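# Baltton table pad, a few months in

I've had the Baltton pad since April and I use it nearly every evening, so I reckon I've earned the right to go on a bit. It's a fabric-covered pad you lay over a table for folding, pressing and sorting clothes. I bought mine because our ironing board has a lean on it and I was sick of chasing collars off the narrow end.

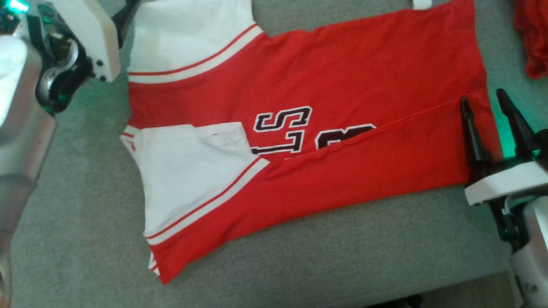
## Folding on it

Football-type shirts are my test for any surface, as they slither. On a bare table the sleeves slide one way and the body goes the other, and the big printed letters make it worse: the cloth is floppy everywhere except where the print is, so it wants to crease right beside it. A red and white one laid sideways on the grey-green fabric stays where you put it! I turn the sleeves in first, smooth the body with my forearm, then bring the hem up, and I hardly ever have to start again.

Cotton tees are fine too (they're fine on anything, to be fair). Big jumpers hang over the edge a bit on my size, and I wouldn't try a double duvet cover unless you enjoy swearing.

The colour is a good pick, I think. White trim shows up nicely against it, so you can see whether your edges are straight, and it doesn't glare under the kitchen light like my old white one did.

## Pressing on it

Good, with one grumble. It takes a medium iron happily, but after a long go with steam the fabric gets damp and takes ages to dry out, so I do the steamy things last. And never iron straight onto a printed letter, whatever you're ironing on. Turn the shirt inside out. I ruined one of my nephew's that way and I still hear about it.

## Cleaning

The cover comes off, but getting it back on is a right wrestle. The corners are tight and I ended up kneeling on it. It went through a cool wash without shrinking. Lint is the real nuisance: anything fluffy leaves a beard behind and you'll want a sticky roller handy.

## Against the Pitis one

My neighbour Bence Bakos has the Pitis mat, and we swapped for 2 weeks. His rolls up smaller and weighs next to nothing, so if you've got nowhere to leave a pad out, get that. But it curled at the ends every time I unrolled it, and shirts slid about far more. He gave mine back rather slowly, I noticed.

## Would I buy it again?

Yes, if the cover had a zip I'd be giving it full marks. As it is, four out of five. Mine came from Oyelaran with a free pressing cloth, which has gone a bit brown but still does the job.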